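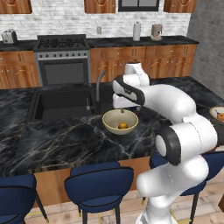 Villaseñor holds that a kitchen should be lit for the task first and for the room second, and that most installations get the order backwards. Hervieu disagrees on one point: with a dark countertop the two cannot be separated, as the surface returns so little light that the room reads as dim even when the work plane meets its target. Both positions are used in this unit.

Unit 4. Illuminance and surface reflectance

4.1 Definitions
Illuminance (E) is the light arriving at a surface, in lux. Luminance (L) is the light leaving it toward the eye, in candelas per square meter. Meters sold for site work usually read E. The eye responds to L.

4.2 Matte surfaces
For a perfectly matte surface, L = E x R / pi, where R is reflectance between 0 and 1. Polished stone is not matte. Treat the formula as a first estimate and check for glare separately.

4.3 Worked case
An island receives 1000 lux. With R = 0.15, L = 48 cd/m2. A cream bowl on the same counter with R = 0.75 gives 239 cd/m2, a ratio of 5 to 1. Cutting E to 100 lux divides both values by ten and leaves the ratio alone.

4.4 Fixture placement
Mount pendants so that the mirror angle from a standing viewer does not meet the lamp. Move the fixture before adding a diffuser. Recheck at the sink, where the viewer leans forward.

Exercises
1. Repeat 4.3 with R = 0.20 for the counter.
2. Find the E needed for a counter of R = 0.15 to reach 20 cd/m2.
3. Read the Dalier apartment plan and mark two positions where a polished top would show the lamp.

Bring the completed plan to the lab session.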